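La casa ochenta y uno 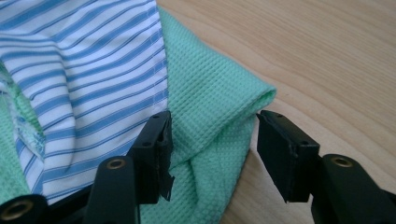 Relatos breves

El camión con el último módulo llegó a Tuvach a las seis y cuarto de la mañana, cuando todavía no había luz en la ladera. Johanna Thaler firmó el albarán apoyada en el capó y preguntó al conductor si había tenido problemas en el puente. El conductor dijo que no, que había pasado con un palmo a cada lado.

La promoción tenía 62 viviendas. Las fabricaba Trummont en una nave del valle, con los baños alicatados y los enchufes puestos, y allí arriba solo había que posarlas sobre la losa y conectarlas. El ayuntamiento las alquilaría a gente del pueblo. En la lista de espera había 900 solicitudes.

Sesenta y una estaban colocadas. La que faltaba iba al final de la calle Rana y llevaba el número 81, porque los planos saltaban parcelas que se habían perdido en un pleito.

- No cabe - dijo el gruista a las ocho.

Johanna bajó con la cinta métrica. Midió la losa por los dos lados y en diagonal. Le faltaban 43 milímetros en la cara norte. Volvió a medir y salió lo mismo.

Llamó a la fábrica. Le dijeron que el módulo era correcto, que lo tenían comprobado, y que mirase la losa. Llamó a la empresa de cimentación, Mimico, y le dijeron que la losa era correcta y que mirase el módulo. Apuntó las dos respuestas en el cuaderno, con la hora.

Svenja Hubmann estaba sentada en el muro de enfrente desde antes de que llegara la grúa. Tenía la carta de adjudicación en el bolsillo del abrigo. Vivía con su hijo en un cuarto encima de la panadería y le habían dicho que en mayo tendría las llaves.

- ¿Es la mía? - preguntó.

- Es la 81.

- Entonces es la mía.

Johanna se sentó a su lado. El módulo colgaba a un metro del suelo, envuelto en plástico blanco, y giraba un poco con el viento. Por la ventana de la cocina se veía el grifo con la pegatina del fabricante.

- Mi padre levantó su casa ahí detrás - dijo Svenja -. Tardó once años. Ninguna pared le quedó recta y la mesa había que calzarla en todas las habitaciones.

- ¿Y qué fue de ella?

- La expropiaron para la carretera. Luego la carretera la hicieron por el otro lado.

El gruista tocó la bocina. La grúa se pagaba por horas y quería saber si bajaba la carga o se la llevaba. Johanna miró el cuaderno. El expediente de la obra tenía 1562 páginas y en ninguna ponía qué hacer con 43 milímetros.

Mandó dejar el módulo sobre los durmientes, en la parcela de al lado. Después llamó a la oficina técnica y pidió un recrecido de hormigón en la cara norte, con armadura anclada a la losa. Le preguntaron quién lo pagaba. Contestó que eso ya se vería y que necesitaba el cálculo antes del lunes.

Svenja no se movió del muro hasta que soltaron las eslingas. Luego cruzó la calle, se acercó al módulo y levantó una esquina del plástico. Puso la mano en la pared.

- ¿Puedo entrar?

Johanna buscó la llave de obra en el chaleco. La puerta quedaba alta, sin escalón, así que arrastró un palé y lo pisó para probar si aguantaba.

- Límpiese los pies - dijo, y abrió.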